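Stuck on the bell tower boss in Zoltura – does anything I do in phase two count?

Posted in: Zoltura > Bosses and Strategy

hestesham_exile

I have now died to Stanciu 21 times, which I believe makes us engaged. Phase one is fine. He rings the bell, I jump the shockwave, I hit him in the ankles, everyone knows their part. Then he drops to half health, the lights go out, and he starts throwing those lantern moths at me while his health bar refuses to move whatever I do to it.

I've tried the spear, the longer spear, and a fire pot I'd been saving since Hestesham. The wiki says to "use the environment", and the environment is a staircase. I'm on the normal setting with 4 flasks and the wool cloak, if any of that matters. Do I need an item I walked past six hours ago? Please say no.
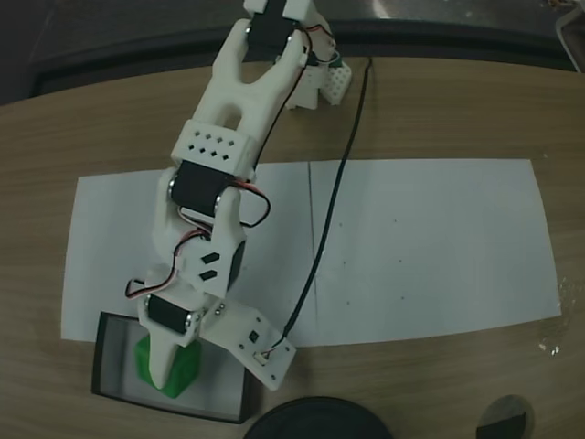 Green block in the tray

Also, is it true that he's easier if you skip Amar's side quest? I've already done it, so this is mostly so I know how much to regret.

mothwrangler

No missing item, you can put the guidebook down. His health bar locks in phase two until three of the moths have hit him. The game mentions this exactly once, in a song, sung by a frog, in an area you can skip.

The moths home in on you, so stand with the bell between you and him, wait for one to commit, then roll towards him at the last second. It will sail over and clip him on the shoulder. You'll hear a sort of wet chime when it works. After the third he kneels and you get a good long go at him. Don't be greedy, he gets up swinging.

The fire pot was wasted, sorry. He's immune to fire in the dark and only mildly annoyed by it in the light. 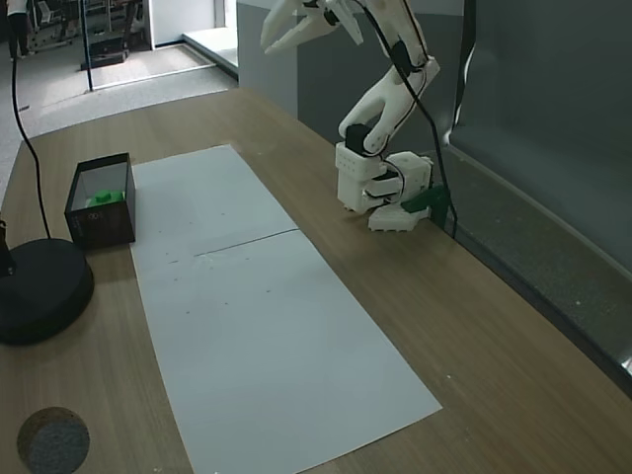 Paper laid end to end, small dark box beside it

On Amar: the side quest gives Stanciu 200 extra health and one new line of dialogue. The line is quite good.

amar_did_nothing_wrong

just overlevel. i was 17 levels over what the area wants and he died before he finished his speech

pewter_owl

The moth answer above is right, but there are a couple of things I'd add, having done this fight on the hard setting for reasons I can no longer defend.

Take off the wool cloak. It gives you nothing against him and it slows your roll, and the roll is the whole fight. The beekeeper's coat looks ridiculous and is much better. If you sold it, the ferryman at Hestesham will sell it back to you for more than he gave you, like the crook he is.

This is the order I'd do it in, once the lights go out:

1. Run to the side of the bell away from the stairs and stay put. He walks to you, and he always comes round clockwise.

2. Ignore the first moth entirely. It's faster than the others and I've never once got it to hit him. Let it break on the bell.
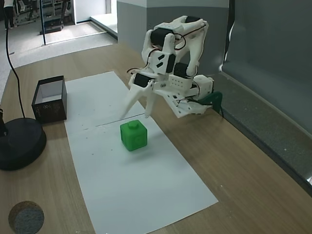 3. Use the next three. Roll when the wings stop flapping, and if you've rolled too early just keep running, because a second roll puts you under his foot.

4. When he kneels, four hits with the spear and back off. Five if you're feeling lucky, though you've met him 21 times so I'd guess you aren't.

He locks the bar again at a quarter health on hard. I think he only does it the once on normal, but someone may want to check that.

hestesham_exile

Got him. Third try with the coat on. I rolled into the bell twice and won with no flasks left and a sliver of health you'd need a magnifying glass for. The ferryman charged me double, by the way.

I did go back and find the frog. It's a nice song. There are four verses about soup before it gets to the moths.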